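Divik Drawer Organizer, long size – 3 stars

I bought two of these in April after Decha Wiriya kept telling me they had fixed his dresser. I doubt a plastic box fixes anything, but my top drawer was bad enough to try.

The Divik is sold as a "whole drawer system." It's a box with dividers. The listing claims it stays put when you pull the drawer open, and mine slid to the back every time until I stuck 6 dots of putty under it. The Cilach I had before came with rubber feet and cost less.
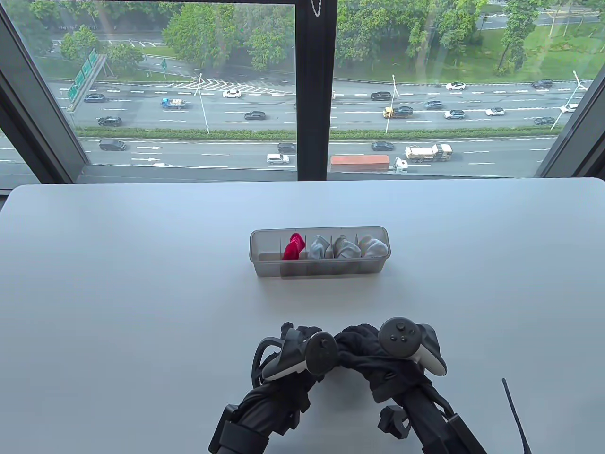
Folded socks in the organizer, one to a compartment.

Thin socks are fine. Hiking socks are a fight, and anything you fold loosely springs back up and catches on the drawer above. Measure your drawer height first, because the listing doesn't give it much attention.

Cleaning is easy, I'll give it that. Lint shows, though, and the corners need a damp cotton swab.

Would I buy it again? One, maybe, on sale. The second is in the bathroom holding razors and travel toothpaste, and it does that job better.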